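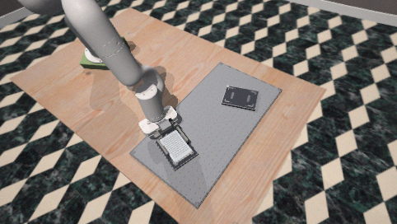 4 min read

Call for participants: company contact points and shrinking civic space

Clirniteo is recruiting companies for a research program on how businesses respond when the legal or practical conditions for civil society organizations get worse in a country where they operate. The program runs for 9 months, starting in August. Applications are open to companies in any sector with staff or direct suppliers in at least two countries.

Background

Companies rely on local associations, unions, legal aid groups and independent media more than most of their risk registers show. Site-level grievance procedures often depend on a local group to bring complaints forward. Supplier audits draw on information collected by labor monitors. When a new registration law or a limit on foreign funding forces those groups to close or go quiet, the company loses a source of information, usually without any internal record that this has happened.

Our earlier desk study, Jastoden, reviewed 180 public human rights policies. It looked at wording only. The study could not tell us who inside a company receives a warning from a local partner, how far up it travels, or what evidence is needed before someone signs off on a response. The new program, Uibo, deals with those questions.

What participants will do

Each company names one lead contact and one alternate. The lead should work in public affairs, sustainability, legal or procurement and should have access to country managers. The alternate may come from any function.

Participation involves:

An opening interview of 90 minutes with the lead contact, held by video call.

A written map of the internal route a civic space concern would take, from first report to decision. We supply the template. Companies that have no such route are eligible and should record that in the template.

A monthly log of relevant contacts, decisions and non-decisions. Most entries are expected to be short. A month with no entries must still be submitted as a nil return.

Two group sessions with other participating companies, held under a non-attribution rule. Both sessions begin at 2:00 p.m. Central European Time.

A closing interview, to which the country manager for one selected market is also invited.

Eligibility

Companies must have at least 1,000 employees worldwide. Subsidiaries may apply separately from a parent company if they keep their own compliance function. State-owned enterprises may apply. Trade associations, law firms and consultancies advising on public policy may not, but they may forward this call to members or clients.

Prior public statements on civic freedoms are not required and carry no weight in selection. We are looking for a spread of sectors and company sizes, and we will limit the number of places given to any one sector.

Data handling

Logs and route maps are stored on a server managed by Clirniteo and are read only by the research team. Names of local organizations and individuals must be replaced with codes before submission; the key stays with the company. Log material is deleted once the final report has been accepted. Published findings will not name any company without its written consent, and consent may be withdrawn up to the date the text is sent for layout.

Participants should not send us material covered by legal privilege. If a log entry concerns an active legal dispute, record the month and the word "withheld."

Costs and compensation

There is no fee. Companies cover their own staff time. A payment of 2,000 euros per participating company is available toward the costs of a local civil society organization that agrees to comment on the company's route map. The payment goes directly to the organization, and the company has no approval rights over the comments. Organizations can decline at any stage, and a refusal does not affect the company's place.

How to apply

Send a letter of no more than two pages, in English, stating:

the legal name of the applying entity and the countries in which it has staff;

the names and job titles of the proposed lead and alternate;

one market the company would be willing to use for the closing interview;

any restriction on sharing internal procedures with outside researchers.

A signed approval from a member of senior management must be attached. Letters without this approval will be returned.

Questions on eligibility and selection go to Fiona Dunbar, program manager. Questions on data handling, including requests for the draft participation agreement, go to Kirstin Lamont, research lead. Both can be reached through the contact form on the Uibo program page. Applicants using the Areo submission portal should choose "Company participant" as the application type and upload the letter and approval as a single PDF.

Applicants will receive a written decision. Unsuccessful applicants may ask to be placed on the reserve list, which remains in use until the first group session.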